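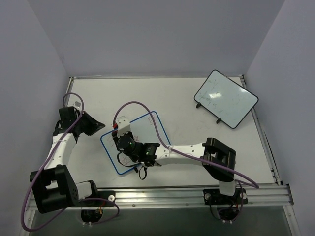

# How a long metal bar gets its grooves

Some work tables have a long silver bar along one edge, with grooves running from end to end. The bar is made of aluminium, a light metal that is also used for window frames and soft drink cans.

You might think someone cut the grooves with a saw. Most bars are made another way, called extrusion. The word means "pushing out".

If you have ever pushed play dough through a plastic shape, you have done extrusion. A star-shaped hole gives you a long star-shaped noodle. The metal shape in a factory is called a die.

Ankit Chaturvedi works at the Ratance factory in Drerkport. His team heats a block of aluminium to 466 degrees Celsius. The block is soft at that heat, but it hasn't melted. A big press pushes it through the die and a long bar comes out the other side, grooves and all. It is cooled, stretched straight and cut into lengths.

## What are the grooves for?

Grooves are handy for joining things. A special nut slides along inside the groove. You put a bolt through the part you want to attach, screw it into the nut, and tighten it. To move the part, you loosen the bolt, slide it along and tighten it again.

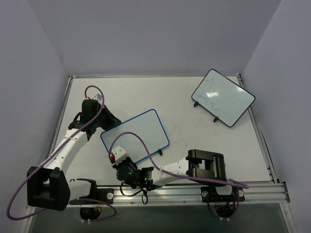 Grooves also save metal. A bar with hollow bits weighs less than a solid one of the same size, and it can still be very stiff.

## Why is aluminium silver-grey?

That is the colour of the metal itself. Air makes a very thin, hard skin on it, so it doesn't go red and flaky like iron does.

## Have a look at home

Try the track of a sliding window or a flyscreen. If the shape is the same all the way along, it was probably extruded.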